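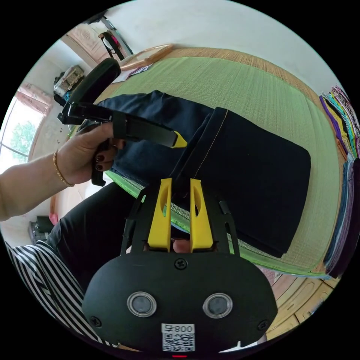
Home | Syllabus | Handouts | Office hours

Handout 6: Caring for Cotton and Denim

Cotton is mostly cellulose, a long chain molecule that likes water more than your dryer would wish. The yarn is pulled tight at the mill, and the first hot wash lets it relax. You will know this as "my pants shrank." Wash cool, and hang by the hem.

Indigo sits on the outside of the yarn and never gets far in. That is why jeans fade at the knees and why a pale sofa should be kept away from new ones.

Terms to know: warp, weft, twill, sanforizing. Spelling counts, within reason. Last November I received 15 versions of "sanforizing," one of them with a silent p.

For the lab, bring one cotton garment you don't love. Measure it, wash it hot, measure it again. Write up the change in 200 words. Over 900 and I stop reading at the comma of my choice.

Reading: Pichon, chapter on finishes. Skip the poem.

Comments (2) | Shares (15)

Recent handouts
Wool and Its Grudges
Reading a Care Label
Stains, Part One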